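Search this site Go

The Second Arm

Kelly Fagundes had the quote from Plamholm open on one side of the screen and the simulator licence renewal on the other. The arm was 1,849 a month on a three-year lease. The licence was paid up until September. She had to choose a line in the budget for each of them by the end of the day, and there was only one line.

Gosness ran kitchens for nursing homes. It had 30 sites and one robot, which lived at the Burside depot and put fruit into bowls at a speed the cooks found funny. The board wanted a second one. The board had seen the first one on a good morning.

She drove out to Burside after lunch. Lucimara Nogueira was at her desk with a cold cup of tea and a test kitchen on her monitor. She had built it herself over the winter, counter and tap and cupboards, and she kept changing the colours to see what the software would put up with. The counter was dark red now.

"Tomato goes in the bowl," Lucimara said. "Then the other one."
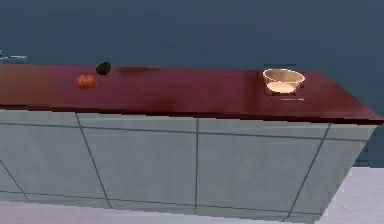
Araújo had rung that morning to say a lease was cheaper than buying if you counted the servicing, and that nobody in his position would wait for the new financial year. Kelly passed this on. Lucimara asked whether he had counted the grippers. He hadn't. They went through a set every 9 weeks, and the supplier didn't take the old ones back.

"What would you do with a second arm?" Kelly asked.

"Tomorrow? Leave it in the crate. I've got one person who can fix the first one, and it's me."

"And if I renew this instead?"

"I can run the whole menu before anyone bolts anything down. You'd know which sites had the bench depth. At the moment you're guessing."

Kelly wrote bench depth on the back of the quote. She asked how many of the sites had been measured, and Lucimara said 2, counting Burside.

It was dark when she got back to the office. She moved the arm to the following year, put the licence where it had been, and added a small amount for travel and a tape measure. Then she rang Araújo, who was still at work, and asked him to price the grippers.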